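Home Guides Downloads Forum Contact

Section 2: Setting up Riser for a whole house

If you came straight here from the install page, good, you have the program on your computer and it opens to a blank gray list. If it opens to a password box instead, go back to section 1 and finish the account part, then meet me here.

I've been keeping the household list in Riser for a few years now and I've set it up for my own place, my mother's place and two sets of neighbors. The way I do it is a little different from the tour that pops up on first launch. The tour wants you to start with furniture. I'd start with rooms and then the small stuff, and I'll get to furniture in section 3 (it's quick, I promise!).

Before you start

You'll want the program, a label printer if you plan to use labels, and a free evening. I use the Zurton, the little one with the flip lid, and everything in this section about labels assumes you have it too. If you have another printer the steps are close but the menus have other names.

Note: Labels are optional. Plenty of people never print a single one and just search by name.

Make your rooms

1. Open Riser and click Places, on the left.

2. Click Add Place. Type the name you say out loud. If everybody in your house calls it the back room, call it the back room, even if the builder's plan says study.

3. Press Enter. The cursor drops down and waits for the next one, so you can keep typing room names without touching the mouse.

4. When you run out of rooms, click Done. If you click anywhere else first you'll get a "Keep changes?" box. Say yes.

5. Now click a room and pick Add Spot. Spots are the shelves, drawers, closets and bins inside a room. I'd only make the ones you can think of without getting up.

Don't go overboard with spots. My first try had every kitchen drawer split into front and back, and I gave up on it inside a week because putting away a spatula turned into paperwork. One spot per drawer is plenty. For the garage I have left wall, right wall, workbench and "up high." 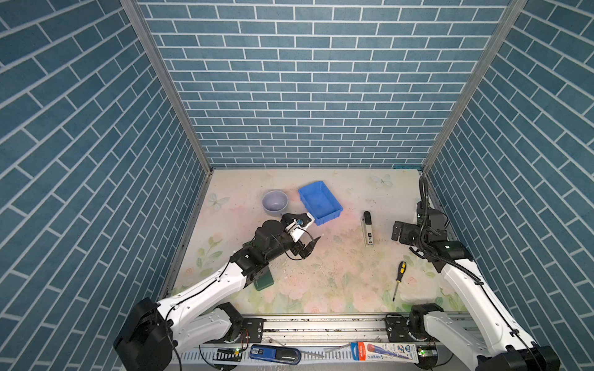
Blue brick pattern on the walls, pastel flowers on the floor.

Caution: Renaming a place is safe. Deleting one is a different story. When you delete a place, Riser moves everything in it to a place called Loose, and the spots are gone for good. If you're turning the nursery into an office, rename it.

Put in your first things

Start with one spot, and make it an easy one. A junk drawer is a terrible first pick, by the way — I know it's tempting. Go for a shelf you already keep tidy.

6. Click the room, then the spot, then the big plus sign.

7. Type a name. Put the plain word first and the details after it: "mug, large" and "tray, plastic" will sort next to the other mugs and trays. "My large mug" ends up under M with my everything else.

8. Leave Value alone for now. You can fill in prices later with the batch screen, which is far less painful.

9. Set How Many if you own more than one of the same thing. If they're different enough that you'd care which one got lost, make separate entries.

10. Click Save and Next to stay in the same spot. Plain Save sends you back to the list of rooms, and then you have to click your way down again.

That's the whole routine, and you'll be doing it a lot. I put some music on. The free version of Riser holds 200 things, which sounds generous until you get to the kitchen. A warning shows at the bottom of the window when you're getting close, in pale yellow, and it's easy to miss.

Note: Things in the trash still count toward the limit until you empty it. Click Tools, then Empty Trash.

What to skip

I get asked this more than anything else. My own rule is that if I'd replace it at the grocery store without a second thought, it doesn't go in. So no dish soap, no batteries, no pens. Books I enter by the shelf ("cookbooks, top shelf") and clothes I leave out completely, apart from the winter coats, which live in the attic and get forgotten every single year. I do my coat check in September and it takes ten minutes.

Papers are up to you. I have one entry for the passport folder and one for the box of manuals, and that has been enough.

Moving things between places

You'll need this sooner than you'd think. Things wander.

11. Find the thing by typing part of its name in the search bar.

12. Click it once so the line turns blue. Two clicks opens the full card, and you don't need that here.

13. Press M. A short list of places pops up with the last few you used at the top.

14. Pick the new place, or start typing its name, and press Enter.

To move a bunch together, hold Shift while you click, then press M. All of them have to be going to the same place.
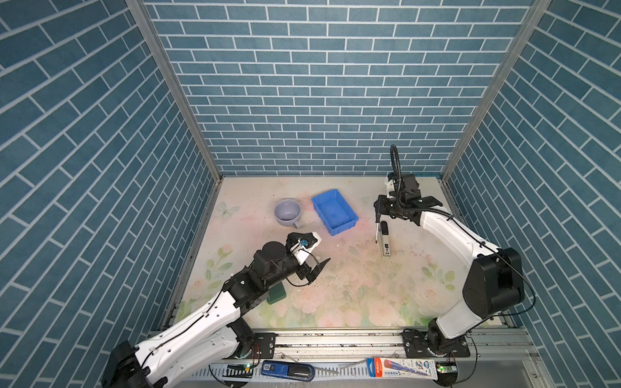
Reading time: 7 minutes

Labels with the Zurton

Okay, the fun part. You only need labels on bins and boxes, in my opinion, though I won't stop you if you want to put them on everything you own.

15. Plug the Zurton in and turn it on before you open Riser. If Riser is already open, close it and open it again. It only looks for printers when it starts.

16. Load the roll with the printed side facing you. The lid should click. If it feels springy, the roll is sitting crooked, so take it out and try again.

17. In Riser, click Tools, then Labels, then Choose Printer. Pick the Zurton from the list.

18. Under Size, choose Small. Medium looks nicer on screen but it cuts off long names.

19. Click Test. You should get one label with a border and the word Riser in the middle.

20. If the border is missing on one side, click Nudge and move it one step toward the missing side. Test again. Mine took a couple of tries.

I buy Cuervo rolls, the matte kind with 40 labels on each. The shiny ones print fine but they glare under a ceiling light and I can't read them from the step stool.

Caution: Don't pull a label while the little motor is still humming. Wait for it to stop, then tear upward against the edge. Pulling early drags the roll off center and you're back at step 16.

If you see error 1677

This one gets its own heading because it got me good. Error 1677 pops up when Riser thinks the printer is out of labels, even with a brand new roll in there. Turn the printer off, open the lid, roll the paper back a little with your thumb, close it, and turn the printer on. If it comes right back, wipe the clear window under the roll with a dry cotton swab. Dust sits on it.

Maritza Mamani figured out the cotton swab trick and posted it in the forum, and I've sent so many people to that post that I figured it belonged in the guide.

Sharing the list

If you live alone, skip to the backup part. Everybody else, keep going.

21. Click your name at the top right, then People.

22. Type the other person's email and pick what they can do. Look lets them search. Change lets them add and move things. Owner lets them delete the whole list, so think twice about that one.

23. Click Send. The invitation is good for one day, and if it runs out you just send another.

I gave my mother Look and she asked for Change before lunch. She now moves more things than I do.

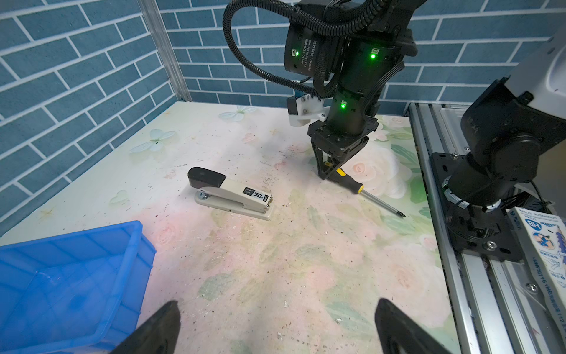 A stapler and a screwdriver on a flowered tabletop.

Note: When two people change the same thing at the same time, the last one to press Save wins. Riser doesn't warn you. If a thing keeps jumping back to its old place, ask whoever you share with.

Back it up

Please do this tonight, even if you only got one shelf in. It takes less time than making tea.

24. Click File, then Save a Copy.

25. Pick somewhere that isn't the same computer. I use an Ultum drive that lives in the desk at my sister's, and I swap it with a second one whenever I visit.

26. Leave the name Riser suggests. It adds the month for you, so the copies line up in order.

27. Open the copy once to check it. Click File, then Peek Inside, and choose the copy. If your rooms are listed, it's fine. Close it again without saving.

There's an automatic backup under Settings too. I leave it on, set for 9 in the evening, and I still make a copy by hand after a big session. The automatic one goes to the same disk as the list, so it won't help much if the disk is what breaks.

Restoring is File, then Bring Back a Copy. It replaces your whole current list, every place and every thing, so save a copy of the current one first even if you think it's a mess.

Next up is section 3, where we do furniture, prices and the batch screen. Have your receipts handy if you keep them. If you don't, there's a way to put in a best guess and flag it for later.

Contact: Adom Aryee, through the forum | © Adom Aryee | Back to top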